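Dois pares de dedos e muita paciência

Quando Zineb Benkirane me convidou para passar uma tarde na oficina da Irance, em Brornville, avisou logo que eu ia ver coisas lentas, e tinha toda a razão (levei um caderno e enchi-o quase todo!). A equipa anda desde junho a comparar duas garras para os seus braços de bancada, a Brarnik e a Bouzid, e já vai em 1.546 tentativas registadas, todas anotadas com um carinho que eu só costumo ver em quem coleciona selos.

As peças de ensaio são modestas: painéis de contraplacado, um cavalete dobrado, um agrafador, canetas. Parece pouco, mas uma placa fina pousada no chão é um adversário terrível, como me explicou Zineb enquanto procurava os óculos. Os dedos têm de descer quase até ao fundo, e um erro de poucos milímetros estraga tudo. 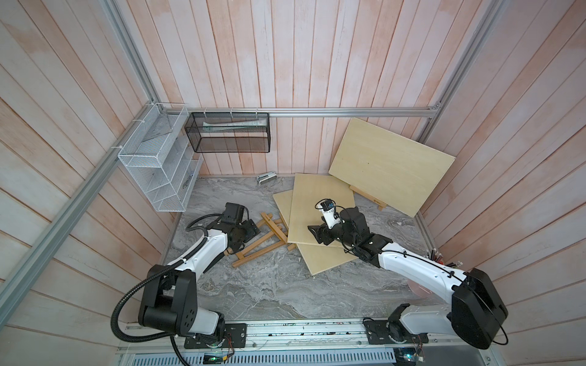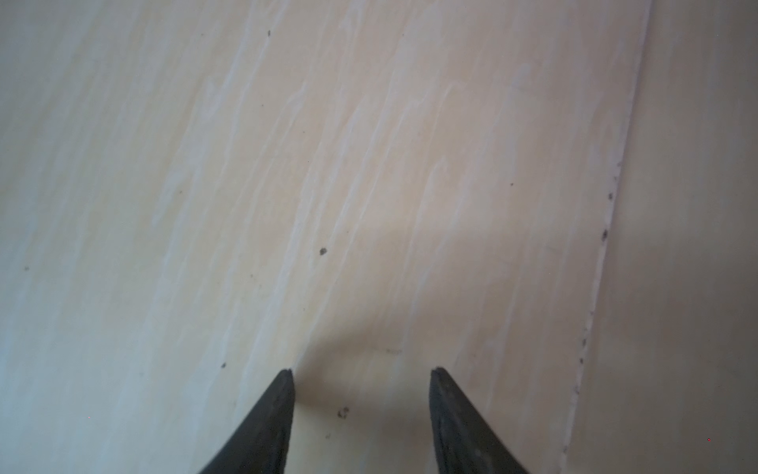 O que vê a câmara do pulso

Passámos um bom bocado a falar de câmaras, assunto em que Zineb se entusiasma e perde a noção das horas. A vista de cima dá o conjunto, os dois braços e o que está espalhado entre eles; a do pulso mostra as pontas dos dedos de perto e até as manchinhas da superfície, mas também apanha a sombra da própria garra, e é aí que o programa às vezes hesita.

Na última série, de 294 tentativas, a Bouzid falhou 17 e a Brarnik 20. Eu esperava uma vencedora declarada, confesso, mas Zineb encolheu os ombros e pediu mais um mês: ainda quer trocar as borrachas, repetir tudo com os painéis sobrepostos e ver como se portam os cabos quando os braços trabalham mais juntos.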